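Week 3 notes: looking after the camera on the Tanoli rover

Most of you will get the Tanoli on the slabs at some point this term, so these are my notes on the one job everyone skips, which is checking the forward camera before a run. Michalis Zervas wrote the first version of this handout and I've been scribbling on it ever since (his drawings were better than mine, sorry!).

Start with the mount. Two screws at the back, one underneath, finger tight and then a quarter turn with the short key. Wipe the lens with the blue cloth. Not your sleeve!

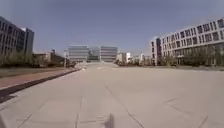
Exposure is the setting I get asked about most, and I'd always set it with the sun at the rover's back. You get proper colour in the paving that way, and a nice deep sky to judge against. Look at the bottom of the view too: the robot's own shadow falls straight ahead on the concrete, narrow and a bit rounded at the top, and the Huvham path finder will happily treat a shadow as a kerb if you leave the dark threshold at its default. Ours is set to 541. Write down what you find before you change it, please.

## Turning into the sun

Now spin the rover round and do the whole lot again. The sky will go white and the trees turn to silhouettes, and that's fine, we don't navigate by trees. What I care about is the joints between the slabs. If you can still follow the dark lines down to the bottom edge, leave the exposure alone. 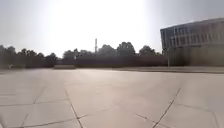 ## Checking the tilt

The bracket creeps. It creeps more after a trip in the back of the van, and the Gokwood spacers have helped but they haven't cured it. Drive out to the long stretch between the buildings, stop, and have a look at the corners of the view as well as the middle. Tall buildings will lean and bend near the sides (wide lens, nothing to fix). Bits of rover creeping into the view are another matter, so slacken the screws, nudge the bracket up and try again.
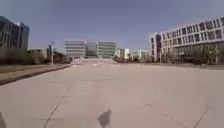 *Tilt check on the long stretch: rover body showing at the extreme bottom left, shadow near bottom centre.*

Once you're happy, nip the screws up and repeat the check, because tightening always shifts it a touch. Then the log:

1. Open the Fullik log and put in the mount number. It's 1087 on the newer rover, and the older one has it on the underside of the deck.
2. Save one still facing each way, without driving off in between.
3. Look for glints on the ground in the sunward still. A small bright spot low down in the middle goes in the notes column, with the time of day next to it.

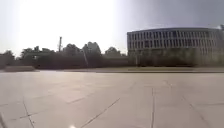 4. Put the dark threshold back to the value you wrote down, unless we've agreed a new one.
5. Cap on, battery out, and hang the short key back on its hook.

For next time, have a go at the threshold question on the back page and bring your two stills along. We'll put them up side by side and argue about shadows.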